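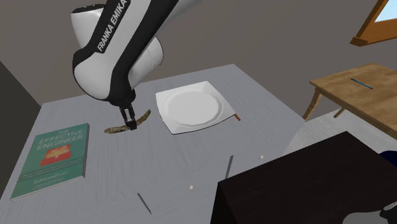 Nach dem letzten Patch habe ich mir das Abzeichensystem in Skellow noch einmal genauer angesehen, vor allem das Abzeichen „Rückläufer“. Im Spiel selbst steht dazu nur ein einziger Satz, und der ist unvollständig.

Die Anzeige im Profil lautet: „Schalte einen Gegner mit einem abgeprallten Geschoss aus.“ Tatsächlich prüft das Spiel mehr als das. Gewertet wird ein Abschuss, wenn das Geschoss mindestens eine feste Oberfläche berührt hat und der Treffer danach der tödliche ist. Schaden, den der Gegner vorher durch andere Quellen genommen hat, spielt keine Rolle. Stirbt er dagegen erst am Nachbrennen, zählt der Abschuss zwar für die Rundenwertung, das Abzeichen bleibt aber aus. Das ist in allen Modi gleich, auch in „Utside“, obwohl dort die Abpraller eine andere Dämpfung haben.

## Welche Waffen zählen

Drei Waffen können den Rückläufer überhaupt auslösen: der Scheibenwerfer, die Bolzenpistole mit Hartkernmunition und der Sekundärmodus der Paiva. Bei der Paiva muss der Schuss voll aufgeladen sein, sonst zerfällt das Projektil an der ersten Wand. Die Wurfscheibe aus dem Ausrüstungsslot prallt sichtbar ab, wird intern aber als Nahkampfgegenstand geführt und gibt deshalb nichts. Ob das ein Fehler ist oder Absicht, geht aus den Patchnotizen nicht hervor.

Die Scheibe des Werfers prallt maximal dreimal ab. Der Schaden sinkt mit jedem Kontakt, nach dem letzten reicht er gegen einen Gegner mit vollem Schild nicht mehr aus. Wer gezielt auf das Abzeichen spielt, sollte also mit einem einzigen Abpraller planen und den Gegner vorher anschießen.

## Karten

Am zuverlässigsten funktioniert es auf Nestlow. Der untere Verbindungsgang hat durchgehend Metallwände, und Metall dämpft am wenigsten. Vom Treppenabsatz aus zielt man auf die Wand kurz vor dem Knick, etwas unterhalb der Leitung. Die Scheibe läuft dann auf Brusthöhe in den Gang. Hockende Gegner verfehlt man damit, das kommt an der Stelle aber selten vor.

Auf Karten mit viel Erde oder Sand kann man es lassen. Weiche Untergründe schlucken das Geschoss sofort. Glas ist ein Sonderfall: Eine intakte Scheibe lässt abprallen und zerbricht dabei, der nächste Schuss geht durch.

## Stufen und Punkte

Das Abzeichen hat 9 Stufen. Die ersten kommen nebenbei, danach steigt der Abstand deutlich. Für die letzte Stufe braucht man 2158 gewertete Abschüsse, was ich für eine merkwürdige Zahl halte. Vermutlich ist sie das Ergebnis einer Formel, die niemand gerundet hat. Mehrfachabschüsse mit demselben Geschoss werden einzeln gezählt, die Meldung erscheint aber nur einmal. Dadurch wirkt der Zähler in der Runde manchmal zu niedrig, nach Rundenende stimmt er.

Matilde Barreto hat mich per Mail darauf hingewiesen, dass Bots in privaten Partien bis zum Dezember-Patch ebenfalls gezählt wurden. Ich konnte das nicht mehr nachstellen, mein alter Spielstand passt aber dazu: Der Zähler lag höher als die Summe aus der öffentlichen Statistik. Zurückgesetzt wurde nichts.

Offen ist noch, wie sich bewegliche Plattformen verhalten. In zwei Runden wurde der Abpraller von der Aufzugtür gewertet, in einer dritten unter gleichen Bedingungen nicht. Ich tippe auf die Latenz, denn Türen werden serverseitig berechnet. Sobald ich das im lokalen Netz geprüft habe, trage ich das Ergebnis hier nach.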